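Re: Small square tiles in a shower - worth the trouble?

galang_b
Posted 1/17/24

Good evening to all. We are renewing the bathroom in our flat in Vernia and my wife wants the small tiles with thin dark joints. The tiler asks 341 more than for big ones. Is this a normal difference?

drirano_tom
Sounds fair to me. Small sheets are slow to lay straight. Ask if the grout is included.

mapleandmoss
I would not do it. We had small tiles for 11 years and I scrubbed the joints every Sunday.

galang_b
Thank you both. The grout is included, I have asked him. I like how a fine grid looks from near.
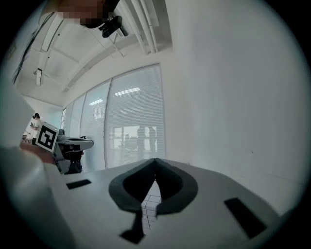

Pale with thin dark lines, look in the gap in the middle

mapleandmoss
Pretty, but dark grout goes grey in hard water. Ours did by the second July.

drirano_tom
Disagree - that was probably cheap grout. Mine is epoxy, six years old and still dark. It costs more and sets quickly, so your man must know it.

galang_b
I will ask him tomorrow about epoxy. If he has never used it, we take the bigger tiles for the walls and small ones only on the floor.

Regards,
Bienvenido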